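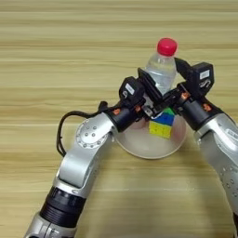
Careers > Robotics > Test and Safety

Posted in June by Noeline Tuhiwai

Fault Test Technician, two-arm cells (fixed term, 6 months)

Bolger is hiring one technician for its Lumcombe test room. The job is to reproduce and document a fault in which the two arms of a cell enter the same space and the collision check does not stop them. In the worst case so far, the grippers locked together and both arms held torque until the cell was powered down by hand. There were no injuries. Unattended running is suspended until the cause is found.

You will:
- run shared-workspace tests with tabletop items (bottles, plates, puzzle cubes) at reduced speed
- log joint positions, motor current and stop times for each run
- inspect finger plates, brackets and wrist cables after any contact
- write fault reports for Ehsan Sandhu, who owns the motion software

You need two years of hands-on work with robot arms or similar machinery, and lockout training. Basic Python is useful. You must be willing to halt a test without asking first.

Hours are 40 per week, on site. No test starts before 8 a.m. or with fewer than two people in the room.

Send a resume and one fault report you have written, with client details removed, to Weronika Domański at the Lumcombe office. Applications close at the end of the month.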